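Ticket 862 – Ustari route planner sends drivers off the motorway at Korletey
Status: open again
Reported by: Zamfira Ciobanu

Planning any trip north on the motorway, Ustari takes me off at junction 13, through Korletey village and back on at the next slip road. It claims this saves four minutes. I doubt it. The village road has a 30 limit and a level crossing.

Tried so far: cleared the cache, reinstalled, turned "avoid tolls" off and on. Same route each time.

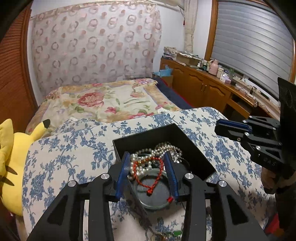 Red cord bracelet with a small gold bead.

Reply from support: map data refreshed, please try again. Closed as fixed.

Reopened. Not fixed. I was told the same thing in December and it wasn't fixed then either. I compared it with the Fedeck map, which keeps me on the motorway the whole way. Looking closer, Ustari has the stretch between the two junctions down as 90 km/h with roadworks. The signs came down months ago, so I'd like to know what exactly was refreshed.

Support now says the speed comes from an outside supplier, Cutiton, and a correction has been sent. No ticket number from them, no date.

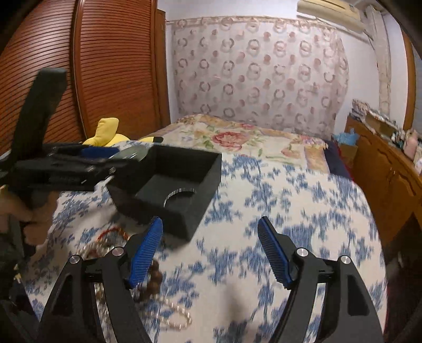
Checked again at 7.40 this morning. The roadworks symbol has gone but the 90 is still there, and so is the detour. I'll believe in the correction when I see it – please leave this open until the route changes.

Comments (3)

mapgrump: Same at junction 13 southbound. Mine says it saves more than 4 minutes, which is rubbish.

Petrolhead_K: Add a stop on the motorway past the village. Works for me.

Zamfira Ciobanu: Tried that, it sent me through Korletey to reach the stop.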